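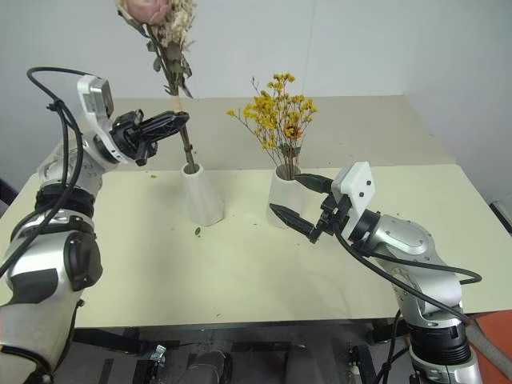

Is the Culta Road bridge open again after Saturday night's crash? One lane in each direction has been open to cars and light trucks since 6 a.m., and the outside lanes stay closed until the railing is replaced, the county road department said.

CLALIER, Sun 22 July -- A delivery truck hit a stopped pickup on the Culta Road bridge late Saturday, pushing it through a section of railing and leaving its front wheels hanging over Alline Creek, according to the sheriff's office.

The driver of the pickup, identified as Tadeusz Sikora, climbed out through the rear window before deputies arrived. He was taken to the hospital with a broken wrist and cuts to his face. The truck driver was not hurt.

Deputies said the pickup had stopped in the right lane of the northbound side with a flat tire. Its hazard lights were on. The bridge has no shoulder, and the nearest place to pull off is a gravel turnout at the north end.

The delivery truck, which belongs to Lumbantobing Freight, came over the rise on the south approach and struck the pickup from behind at 11:40 p.m. Investigators measured 80 feet of skid marks leading up to the point of impact. The driver told deputies he saw the lights but could not change lanes in time. There was a car next to him in the left lane. That car did not stop, and the sheriff's office is asking its driver to call.

Sgt. Marit Lie said the truck driver took a breath test at the scene and showed no sign of alcohol. No charges have been filed. The truck's logbook and onboard recorder have been collected as part of the investigation, Lie said.

A heavy tow truck was brought in from the freight yard to pull the pickup back onto the road. The work took until nearly 4 a.m., and both directions were closed while it went on. Drivers were sent around by way of Route 226.

Some diesel fuel leaked onto the deck. A fire crew put down absorbent and checked the creek bank, and found no fuel in the water. 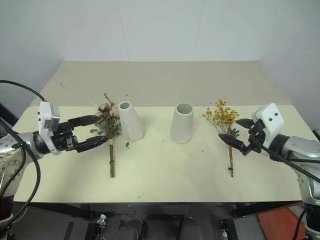
Meinir Trevor told a reporter that she drives the bridge twice a day and slows down at the rise every time, as anything stopped on the far side is hidden until the last few seconds. She said she would like to see a flashing sign on the south approach.

County engineer Amirul Chong said a warning sign was already part of the bridge work planned for October, along with new lane markings and lights at both ends. He said he would ask whether the sign can go up sooner.

Until the railing is repaired, the speed limit on the bridge is 25 mph and concrete barriers will stand along the damaged section. Trucks over 10 tons must use Route 226. The walkway on the west side is open. Bus riders should expect delays on the northbound line through the end of the week, and the stop at the south approach has been moved one block to Mill Street.

Anyone who saw the crash or was driving in the left lane at the time is asked to call the sheriff's traffic desk. Callers do not have to give their names.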